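Budget season again, and I've been up since five with coffee and a spreadsheet (my idea of a nice morning, I'm afraid!). Plavineck quoted us 3017 for a spare gripper with the wrist cable, while Stenden came in at 1561 for the gripper alone, and then you add shipping and it all gets muddy. I'm leaning toward Stenden, and I want to put the difference into power strips, trays and more cups, the small stuff we forget every single April.
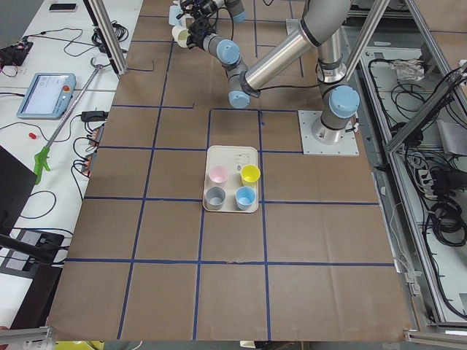 Cup work at the bench, four in the tray and one in the gripper.

Isby still owes me a price on the second mounting plate, so that line stays blank for now.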